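The Year I Finally Learned Where Our Recipes Came From

May 11, 2023

I have been meaning to write this one since January, and every time I sat down to do it I ended up in the kitchen instead, which I suppose is fitting. So the dishes can wait tonight. I have a mug of tea and a cat on my feet and I am going to get through it if it takes me until midnight.

When my grandmother passed, the family split up her things the way families do. My cousins got the good china and the sewing table, my mother got the jewelry, and I got a shoebox full of recipe cards, because I was the one who always stood on a chair and stirred. I was a little jealous of the sewing table, if I'm telling the truth. I stuck the shoebox on a shelf in the hall closet and there it sat through two moves and one very bad winter with the pipes.

Then this January I was home with a cold, bored out of my mind, and I got the box down and started reading. I read all afternoon. I read until my neck hurt. There were 165 cards in there (I numbered them in pencil on the backs, so I know), and I would guess I had eaten maybe a third of what was on them. The rest were strangers to me. Who was making jellied veal in our family? Who was making a thing called Winter Cake that has no sugar in it and calls for a cup of cold coffee?

The funny part is how little a recipe card tells you. My grandmother's say things like "flour to make a dough" and "bake till done." One of them, for rolls, is only a list of ingredients with "you know the rest" written at the bottom. Well, I did not know the rest! I have made those rolls four times now. The first batch could have held a door open. The second was better, the third I forgot the salt, and the fourth was so close to what I remember that I had to go and stand on the back porch for a minute.

A good many of the cards have a place written up in the corner. Saneck comes up over and over, which is the little town where my grandmother grew up. It had a creamery and a grain elevator and a school, and I don't believe it ever had more than 600 people in it. I had been through it exactly once, as a kid, in the back seat, complaining. A few other cards say Torum, and I had no idea what that was, whether it was a town or a person or a brand of baking powder. My mother didn't know either. She thought it might be a church.

So in March I took a long weekend and drove out there. I took the slow way, with the river on my left most of the morning, and stopped for lunch at a diner that served pie warm without asking, the way it should be. Saneck still has the elevator. The creamery is a place that sells used tires now. The library is one room with a wood stove and the nicest librarian I have ever met in my life, who listened to my whole long story about the shoebox and then went straight to a cabinet in the back and came out with three spiral-bound cookbooks.

If you didn't grow up with these, they are the kind that a church or a ladies' club would put together to pay for a new roof. Everybody sends in her best dish, and somebody types it all up, and there are always nine versions of the same bean salad because no one wanted to hurt anyone's feelings. I love them. I would rather read one of those than any glossy cookbook you could hand me. You find out who had money for butter and who didn't. You find out who was showing off.

And there was my answer, on the cover of the second one. Torum Hall Cook Book. Torum was a dance hall, out on the county road past the last farm, and the women who ran the suppers there on dance nights had written down what they served. It burned a long time ago and there is a soybean field there now. I drove out and looked at the field anyway. I'm not sure what I expected. It was windy and there were some geese.

The Winter Cake is in that book, on page 12, and under it is my great-grandmother's name. It does have a sweetener after all. It calls for a pound of prunes, boiled down until they fall apart, and my grandmother had simply left that off her card, either by accident or because in her mind the prunes went without saying. I laughed out loud in that quiet little room. I had already made it twice without them, and I had served it to company.

With the prunes it is a wonderful cake. It's dark and plain and a bit sticky, and it is better on the third day than the first. I am going to put the full recipe in its own post, since this one is already getting away from me, but I'll tell you the two things I've figured out so far. One is that you want your coffee strong, stronger than you would drink it. The other is that you should line the pan, bottom and sides both, or you will be eating your cake with a spoon directly from the tin like I did the first time.

There was one other mystery I want to mention, in case any of you can help. Four of the cards are in a different handwriting, very upright and careful, and they all say Leclerc across the top in purple ink. The recipes are fancier than the others. One is an onion tart and one is a custard with bay leaf in it, and nobody on that side of the family was French that I have ever heard of. It could be a neighbor. It could be a hotel or a restaurant where somebody worked a summer. My mother says her aunt "did for a family in the city" before she married and maybe that's where they came from, but she wouldn't put money on it. If the name means anything to you and you had people out Saneck way, please write to me. I answer everything, just slowly.

I've started keeping all of it in better order, too. The scans are on my computer and on a second drive at my sister's, and I belong to Zoditden now, a little online swap board for people who collect community cookbooks. (I know. I said I wasn't joining anything else this year.) The last time I looked it had 3008 cookbooks listed, and I have spent more evenings than I care to admit scrolling through for the names of towns I've never been to. Someone on there sent me a photocopy of a pickle recipe from two counties over that matches my grandmother's down to the last clove. So either they knew each other or it came off the back of a vinegar bottle. I have decided to believe they knew each other.

Some of you asked in the comments last time how I store the old cards, and whether I laminate them. Please don't laminate them! I did that to one, early on, and I regret it every time I see it. The heat made the ink go pale and there is no getting it back. A plain sleeve that the card can slide in and out of is all you need, and you can still turn it over to read the note on the back, which is where my grandmother put all the good gossip anyway. I keep the stained ones too. The gingerbread card has a thumbprint of molasses on it that is older than I am, and I wouldn't clean it off for anything.

The typed pages and the bigger sheets don't fit in a card box, so those need something larger. I like the cloudy see-through kind of folder with the dotted seams, where you can flip from one sleeve to the next, and it stands up on a shelf without taking much room.

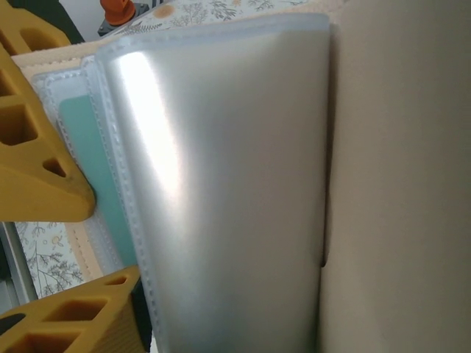 What I'm Making Next

The onion tart, I think, if the weather stays cool enough to have the oven on. The Leclerc card wants a "slow crust," and I have no idea what that means, so I'm going to make it two ways and see which one gets eaten first. After that I owe you the Winter Cake post, prunes and all. And I promised my sister I'd try the jellied veal once, just once, with the windows open.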